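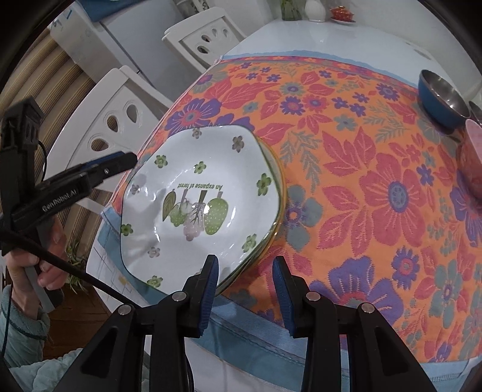
Date: September
By: Ornisgate Press Office

Ornisgate has begun a new stage of its household programme, in which people teach robots everyday table work by doing it themselves with hand-held grippers. The work is carried out in furnished homes, at ordinary dining tables with patterned cloths and stacked dishes, with a gripper brought in from more than one side where the task calls for it. The programme is run jointly with Witico, which prepares the recordings for training.

Each demonstrator completes 14 tasks in a session, among them lifting a dish from a stack, setting a cup upright and clearing a place. Sessions last 60 minutes, with a break after the first 30.

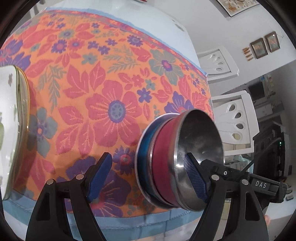
Demonstrators are asked to work at their normal pace and to repeat any task in which an item slips. Failed attempts are kept and marked as such.

"People already know how to handle a cup or a plate," said Wekesa Mfaume, head of the programme at Ornisgate. "We want the robot to learn from that knowledge directly, in the sort of room where it will one day be used."

A second group of homes in Skollden will join the programme later this year. Households wishing to take part may apply to the Ornisgate office on any weekday.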